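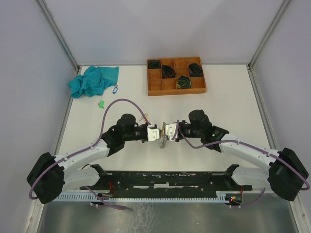 Two arms over a white tabletop, pale side and back walls, metal corner profiles.

Color cast on white surfaces under mixed LED lighting
Asked by Said Ghoneim, 18/12/2020
Tags: white balance, lighting, flicker

I shoot product and workshop stills indoors. White surfaces come out acceptable but anything pale gray drifts toward lavender, and the drift is not the same from shot to shot. Lighting is two Lelline panels set to daylight plus the ceiling fixtures, which I can't switch off during working hours. Auto white balance, 1/1,000 s, ISO 800. I have tried the fluorescent preset and it made things greener. Since May I have been correcting each file by hand in Urnska and it takes too long. Is this the panels, the camera or the software?

Answer 1 (accepted)

Two separate problems.

First, mixed sources. Your panels and the ceiling fixtures almost certainly differ in color temperature and also on the green–magenta axis. A single white balance setting can only neutralize one of them. Where the ceiling light dominates you get one cast, where the panels dominate you get another. White hides it near clipping. Pale gray doesn't.

Second, the shutter. At 1/1,000 s you are sampling a small part of the mains cycle. Cheap LED drivers ripple at twice mains frequency, and with some phosphors the color shifts along with the brightness. That would explain the variation between shots. Go to 1/60 s if you are on 60 Hz mains, or 1/50 s on 50 Hz, with a tripod, and see if the variation stops.

Then:
Set white balance to a fixed 4,000 K as a starting point. The exact figure matters less than having it fixed.
Shoot raw.
Put a gray card where the subject goes and take one shot of it at the start of each session.
In Urnska, sample the card, save the result as a preset and apply it to the whole batch.

If the shots are now consistent but still uneven across the surface, gel the panels to match the ceiling. Doing it the other way around is rarely practical.

Comment from Said Ghoneim: 1/60 fixed the shot to shot part. Still slightly purple on the left side.
Reply: That is the mixed light. Gel, or move the panels closer so they overpower the ceiling.

Answer 2

Could also be the walls. Tinted paint reflects onto whatever is next to it. I had this with a room painted in Schwaiger gray, which reads neutral on the chip and has a fair amount of blue in it. Hold a sheet of black card between the wall and the subject and take the shot again. If the cast drops, it's the wall.

Answer 3

Get a Halteveck panel, mine has 108 LEDs and no problems. 24 months so far.

Comment: LED count has nothing to do with color accuracy – check the CRI and the driver type.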